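Bar Soap and Liquid Soap in Shared Student Washrooms
Final report of the Household Practices project, Flendinberg College, Trunetville

Summary

This report presents the findings of a student project on hand soap in shared housing at Flendinberg College. The project was carried out in seven residence halls and had two purposes: to find out which form of soap residents prefer and why, and to review what the halls buy, store and throw away. A written survey was completed by 143 residents. Purchasing records were made available by the Residence Office, and short interviews were held with residents in the Soltari and Amini halls.

The main finding is that preference for liquid soap is strong in washrooms used by a whole corridor and much weaker in washrooms used by two or three people. Many residents who said they would never touch a shared bar also keep a bar of their own in their room. The report recommends that the Residence Office stop treating all washrooms alike when it orders supplies.

Background

Until recently, every hall at the college supplied bar soap at each sink. The bars were replaced by pump bottles hall by hall, with no common schedule and, as far as the project team could learn, no written policy. Older residents of the Amini hall remember both systems running side by side in the same building for most of a school year.

The change has been costly in ways that do not appear on a single invoice. Pump bottles are bought by one office, and the refill containers by another. Empty bottles are collected with general recycling, but pumps often contain a small metal spring and have to be removed first. In several halls this step is skipped.

Bar soap has its own problems. A bar left in standing water softens and loses material between uses. Residents describe this as the main reason they dislike it, more often than they mention hygiene. A dish that drains, and a bar that can be lifted without slipping, answer most of the complaints recorded in the survey, yet neither was ever supplied by the college. The halls provided flat ceramic dishes without openings.
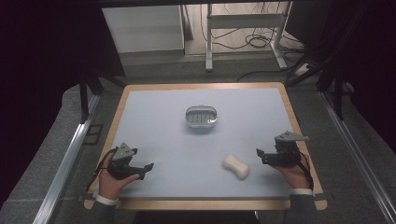

Method

The survey contained questions on frequency of handwashing, preferred form of soap, reasons for preference, and what the resident does with the last small piece of a bar. Forms were left in common rooms for four weeks and returned in sealed boxes. Residents were not asked for their names, and room numbers were not recorded.

Interviews followed a shared outline but were allowed to run on where the resident had more to say. Notes were taken by hand and read back at the end of each conversation. Where a resident asked for a remark to be left out, it was left out.

Purchasing records cover the period ending in June of the previous school year. They list orders by hall and by product type. They do not show how much of each order was used, and this limits what can be said about waste. The largest single order on file was for 400 bars, placed for the Soltari hall shortly before that hall changed to pump bottles. A good part of that order is still on the shelves of the basement storeroom, in its original wrapping.

The project team met with the Residence Office before the survey began and again after the forms had been read. Draft findings were shared with both halls named in this report.
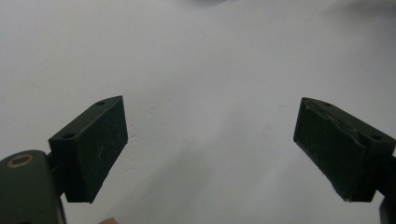

Findings from the Survey and Interviews
By Nelli Rautiainen
Flendinberg College, Department of Home and Consumer Studies
April 16, 2023

Residents gave clear answers on preference and less clear answers on reasons. In halls with corridor washrooms, liquid soap was preferred by a wide margin. The reason given most often was that the resident did not know who had used the bar before. Several residents added that the bar often looked dirty even when the sink was clean.

In halls with small washrooms, the answers were closer. Residents who share a sink with one or two others tend to know one another's habits and to agree on who buys what. Bar soap was described in these halls as cheaper, easier to carry and less likely to run out without warning. A resident of the Amini hall noted that a bar gives days of notice before it is gone, while a pump bottle seems full until it coughs.

Scent was raised far more often than the team had expected. The liquid soap supplied by the college is strongly perfumed, and a number of residents said that it irritates their skin or stays on their hands through a meal. Some buy an unscented product at their own expense. The purchasing records show that an unscented version was available from the same supplier under the same contract.

Questions about the end of the bar produced the longest written answers in the survey. Residents press the last piece onto a new bar, drop it into a mesh bag, grate it for laundry, or throw it away. Those who throw it away often expressed some regret at doing so, and blamed the shape of the bar more than their own habits. 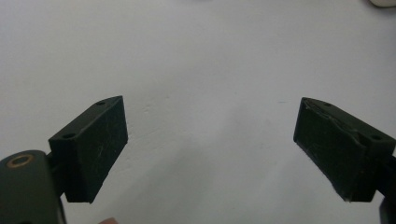 The same thread runs through the answers on storage. Residents who keep their own bar must carry it between room and washroom, usually still wet. Closed plastic boxes are common and widely disliked, as the bar cannot dry inside them. Open dishes left in the washroom are used by others, moved, or lost. A small rack outside each washroom, with a marked space for each resident, was suggested on several forms and deserves a trial.

Discussion

The findings do not support a return to bar soap in corridor washrooms. Residents there have stated their preference plainly, and a product that residents avoid serves no one's health. The findings also do not support the present practice of supplying perfumed liquid soap in every washroom regardless of size.

Cost was considered, with caution. The price of a bar and the price of a refill can be compared on paper, but the records do not show how many washes each provides under real conditions. Staff time for refilling is not recorded anywhere. Kai-wen Cheng, who reviewed the records for the team, has proposed a simple log sheet to be kept inside each supply cupboard, and the form has been given to the Residence Office for comment.

The team also considered whether residents could be asked to supply their own soap entirely. This was rejected. Visitors and cleaning staff use the same sinks, and a washroom without soap is not acceptable under the college's housing rules.

A draft of this report was read aloud at an open meeting in the Soltari common room, and residents were invited to respond before the recommendations were settled. 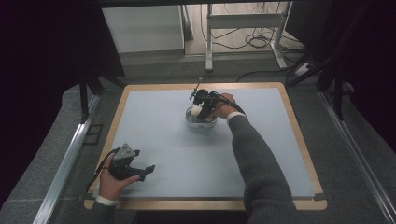 Tiina Laitinen objected that the draft placed too much weight on preference and too little on skin complaints, and asked that unscented soap be listed first among the recommendations. Marjatta Hirvonen agreed, and added that the unused bars in storage should be offered to residents before any new order is placed. Both points were accepted, and the list was revised.

Recommendations

The Residence Office is asked to order the unscented version of the present liquid soap for all corridor washrooms when the current supply runs out.

Halls with small washrooms should be given a yearly choice between bars and pump bottles. Where bars are chosen, a draining dish should be supplied with them.

The bars held in the Soltari storeroom should be made available free of charge in the common rooms.

Drying racks should be tried in one corridor of the Amini hall and reviewed at the end of the school year.

Acknowledgments

The team thanks the residents who completed the survey, and Tyyne Hämäläinen of the Residence Office for access to the purchasing records. Copies of the blank survey form may be requested from the department.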